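Spent the day at the Folton open house and my feet are killing me, but I have to tell you all about it. Little thread! 1/5

The first stop was folding, with one of the hand-held grippers. 2/5

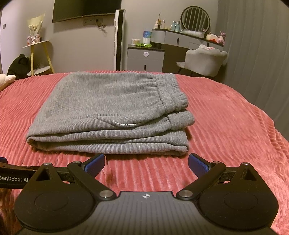
Gray sweatpants on the pink blanket, the gripper in front of them

Xuelian Shao showed us around (so patient, she must have answered 1000 questions) and explained that people use the gripper by hand so the robots can learn from it later. I asked about fitted sheets and she just laughed. 3/5

Aslı Kozan gave the talk afterward, 60 minutes with a break for tea, and I filled half a notebook. My favorite part was hearing how much trouble a plain old waistband can be! 4/5

They do it again in September, 80 spots, and I'm already bugging my sister to come with me. 5/5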